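Canbridge Counter, Monthly Staff Meeting
Minutes for November

Chair: Leilani Van Dusen
Minutes: Chiyo Nagano
Start: 2:40 p.m., back table

1. Previous minutes
Read and accepted with one correction. The fryer basket was ordered from Wovitz, not from Bangash. Chiyo has fixed the copy in the binder.

2. Sales and costs
Leilani reported burger sales of 163 for the past month and counter takings of $3,908 overall. Burgers were slower than soup at lunch but picked up after 5. Tomatoes cost more than planned. Lettuce waste was high, mostly leaves that went limp in the big tub by the end of the shift.

There was a question about whether the price of the cheeseburger should go up. Left as it is until the new menu boards are printed.

3. Deliveries
Bangash now delivers at 7:15 a.m. and will not leave boxes outside the back door. Whoever opens needs to be in by 7. Buns came in one bag short twice. Chiyo called and has a credit on the account for both. Wovitz has a new order form, which is taped inside the office cabinet. The old form should be thrown out.

Paper liners: 400 sheets on hand. Leilani wants one reorder before the Cukeck event and none after that until the new year.

4. Burger station
Most of the meeting went to this item. The station was set up on the white table so everyone could look at it before the layout is decided. 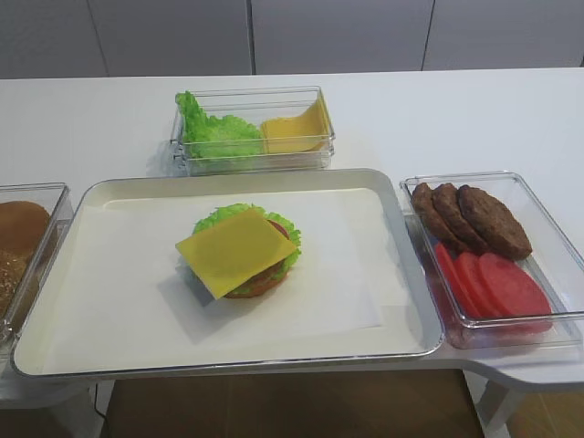
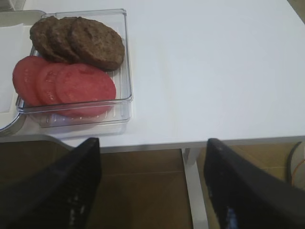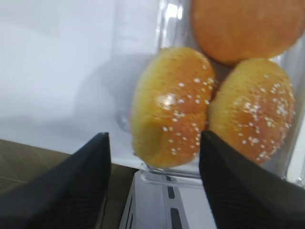
Speed at the station depends mostly on how far people have to reach, and the present line makes the person building cross over their own tray. Leilani proposed keeping one lined tray in the middle and putting the containers around it. Lettuce and cheese would stay together in the container behind the tray, as they were on the table. Chiyo was fine with that at lunch but asked for a divider at night, as pieces of lettuce end up stuck to the cheese when the container gets full. Agreed to try it without a divider first.

Patties and tomato slices were sharing a container too, one row of each. Some liked this, as it saves a container and the two are used one after the other. Chiyo did not want tomato sitting next to cooked patties for a whole shift. After discussion it was agreed that the two can share on the table for practice builds only. In service the patties stay in the warmer and the tomato gets its own container.

Order of the build was gone over again. The practice burger had the patty lowest, then lettuce and tomato, with the cheese on top of everything. For service, cheese goes straight on the patty so that it softens. Lettuce and tomato follow. The cheese should go on at an angle, corners over the edge, the way it was on the practice one. Customers can see it from the side and it looks like more.

Buns: the container had sesame buns in with a plain-looking one, and they were pressed up against each other. Agreed that tops and bottoms will be kept apart from now on, and that the container is not to be packed tight. Seeds come off when the buns are pulled out. Refill more often with fewer.

Decision: new layout to start with the next lunch shift and run for two weeks. Comments go on the clipboard by the sink.

5. Cukeck staff lunch
Cukeck has confirmed 85 people. They want burgers and a salad, served in their own dining room from 11:30 a.m. We bring two stations, both laid out the same way as item 4. Leilani will go over beforehand to check the outlets and see how wide the tables are. Chiyo will ask them for the number of people who do not eat meat. They had not sent it as of this meeting.

Question raised on whether to cut the tomatoes here or there. Here, the same morning. Lettuce gets washed and dried the night before.

6. Other business
The walk-in door is sticking again. Pull it until it clicks. Repair has been called.
Aprons go in the bin, not on the hooks, at the end of a shift.
Lids for the clear containers keep going missing. Please check the dish rack before opening new ones.

Action items
Leilani: liner reorder, visit to Cukeck, new layout sheet for the wall.
Chiyo: call Cukeck on meatless meals, order one extra clear container from Wovitz, label the bun containers.
All: read the layout sheet and initial it.

Closed at 3:35 p.m.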